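The Dirt in the Groove

Is a gleaming shower track worth an afternoon of anybody's life?
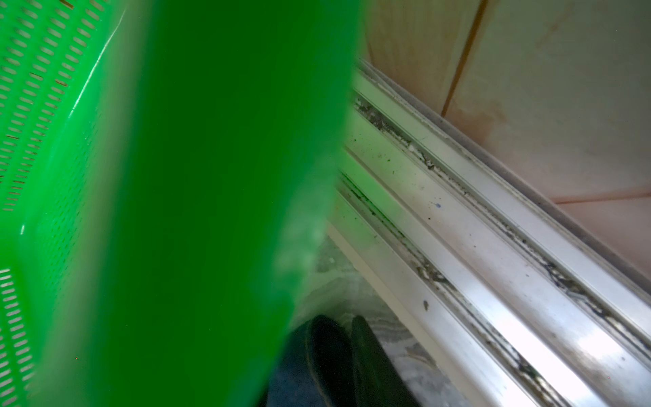 I have been promised a clean rail by more people than I can remember. A plumber promised it, so did my sister, and so did a spray with a lemon on the front. The theory is always that the grime in the bottom track of a sliding door is a small problem waiting for a small trick. I have never believed it. The track at the foot of a shower screen is a row of narrow channels set at floor level, exactly where soap, hair and grit would choose to live if you asked them. You could hardly design a better trap, and I suspect a few manufacturers have tried.

It was in this spirit that I went to Zoston in May, to spend a morning with Špela Kolev. She runs a cleaning business called Tudine and has done other people's bathrooms for longer than she cares to say. I had told her on the telephone that I thought most cleaning advice was rubbish. She said most of it was, and that I should bring old shoes.

Her kit travels in plastic baskets, the sort with holes in the sides, which she prefers to buckets because whatever goes in damp has a chance of drying out. I asked whether that was really a reason or just a habit. She thought about it and said habit. I liked her more after that.

The black stuff, in her view, is two or three kinds of muck that have been allowed to become one. There's the soap, which sets. There's the grit that comes in on feet. And in a room with poor air there's often mould, which gets the blame for everything. "People see black and they reach for bleach," she said. "So then you have very clean mould sitting on top of the same old dirt."

I wrote that down, though I'm not sure it is chemistry.

Her own method is dull, and I mean that kindly. She goes along the channels dry first, with a stiff narrow brush, and lifts out whatever will come. Only then does she add anything wet. It is washing-up liquid and hot water to begin with, left for 9 minutes (she sets a timer and won't be argued with about the odd number), then a second go with the brush, then a cloth wrapped round the end of a blunt plastic scraper and pulled the length of the groove. If there's a chalky crust left she uses vinegar, briefly, and rinses it off, and she checks what the rail is made of before she does. Some finishes hate it.

And the corners? The corners, she admitted, are never perfect. Where the rail meets the frame there is always a bit that the brush goes past and the scraper can't turn into. She uses a cotton bud, then a wooden cocktail stick, and then she stands up.

I have a good deal of time for anybody who stands up. The trouble with the present fashion for cleaning as entertainment is that it never does. Somebody kneels in good light, there's a cut, and the metal shines from end to end. We are not shown the knees. We are certainly not shown the same rail three weeks later.

So I tried a few of the products, at my own expense and on my own bathroom door, which had been let go in a way I won't describe. Leka makes a foam that is supposed to swell into the channels and carry the dirt up with it. It swelled very nicely. When it went down again the dirt was a slightly paler grey and in the same place. Ullo sells a set of shaped brushes, one of which fits the middle groove of my track so well that I felt a bit foolish about my whole argument. The other brushes in the set fit nothing I own. They are in a drawer.

What worked best was Špela's dry brushing, which costs nothing if you have an old toothbrush and a bad mood. It took me 60 minutes from start to finish, and I'd put the result at good enough. I could still find dark specks if I looked for them, so I stopped looking.

Eleni Hodžić, who fits shower enclosures and has been into more bathrooms than most of us would wish to, thinks the whole business is upside down. She would like people to stop buying bottom tracks. A hinged door, or a fixed panel with a gap at the end, has far less to clean. "You don't need a better brush, you need fewer grooves," she told me. She also admitted that the customers who take her advice ring up later to complain about water on the floor.

That seems to me about the size of it. You can have a wet floor or a dirty rail, and the people selling foam would rather you didn't put it quite so plainly.

Špela does have one piece of advice for anyone keeping the grooves they've got, and it's to run the shower head along the track at the end of each shower and leave the door half open. She has been telling clients this for years. I asked how many of them do it. She laughed and went back to her brush — there was another bathroom to do before noon, and that one had two doors.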